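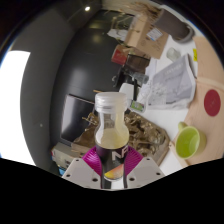 Home Papers Groups Equipment notes Contact

Filed under: Lab practice / Robot learning / Costs and planning

4. Planning the equipment budget

4.1 What we had to buy for

Our first budget was written around a robot arm. Everything else, from grippers to storage to table fittings, went into a single line called "sundries", and that line turned out to be where most of the interesting decisions were hiding. We are very glad we tore it up! The second plan, drawn up with Latrice Sorensen at Plodby, starts from the hand-held grippers used to record demonstrations and works outwards to the arm, which is bought last.

The reasoning is simple. A hand-held gripper lets a person show a task on an ordinary desk, among the ordinary clutter of a working room, long before an arm has been delivered or a safety check booked. Figure 1 gives a fair idea of the setting: a small clear bottle with a white screw cap is held upright between two ribbed magenta pads, with a desk full of packaging, cardboard and a lime-green mug behind it. Objects like these cost next to nothing. The tools that pick them up do not, and the parts that wear on those tools need a line of their own.

Figure 1. Hand-held gripper with a small labelled bottle between its finger pads. The upper half of the bottle is transparent and partly filled with a pale yellow liquid.

4.2 Grippers and pads

We planned for eight grippers in use and one spare, making nine in all. The spare was argued over at length, and it is now the item we would defend most warmly. Three suppliers were asked to quote. Eseteck offered a complete unit with cabling fitted; Jorkham sold the finger plates and pads separately; Chiriac would supply either, with a longer wait. We chose complete units from Eseteck and took our replacement pads from Jorkham. Mixing suppliers meant an afternoon of checking screw holes against drawings, and it was an afternoon well spent, as two of the hole patterns we had assumed were shared were slightly different.

Pads deserve more thought than they usually get. A soft ribbed pad gives way a little around a curved object, and that is a real pleasure to work with when the next thing along is a mug or a crumpled wrapper. It is also the part that gets pressed, twisted and dropped all day. Our plan treats pads as stock, like gloves or tape, and holds 20 pairs at the start of a collection period. New pads are fitted in matched pairs, and the date goes in the gripper's log.

4.3 Things to pick up

The object list has 51 entries. Bottles, cups, small boxes and soft packaging make up most of it, chosen for a spread of shapes and surfaces. We wanted clear plastic in particular. Transparent walls and shiny foil are hard for many vision systems, and a budget that pays only for neat matt blocks will buy neat matt results. Most entries came from kitchens and recycling bins, so the money here goes on shelving, labels and duplicates of anything easily crushed.

Duplicates should be bought in the same order as the first item. Makers change a cap or a label without warning, and a bottle bought in October may not match the one bought in spring. For the objects we cared about most, we kept an unopened copy in a separate box.

4.4 Desk space and people's time

Space was the cost we had left out altogether. Each recording place needs a surface large enough to spread things over, somewhere to put the objects waiting their turn, and light that stays fairly steady. A window beside the desk is lovely for the person working there and can be troublesome for the recording, so we priced plain roller blinds for every place. They were among the cheapest items on the sheet and we wish we had ordered them first.

Time is harder to price. Setting out a desk, resetting it between attempts and checking the recordings all belong in the plan, and we entered them as hours under the same heading as the hardware. Doing so changed our minds about the arm. With the hours written beside it, an early arm looked like an expensive thing to keep waiting, and moving its purchase back freed enough money for the spare gripper and the full stock of pads.

4.5 When to order the arm

We set one condition for releasing the arm money: every object on the list had to have been recorded by at least two people, with the files checked and readable. The quote from Chiriac was held open until that point. Mounting plates were ordered ahead of the arm so that the same style of finger pad could be used on both, and the drawings for those plates are kept with the gripper logs.

We use cookies to remember your reading settings. Accept Manage choices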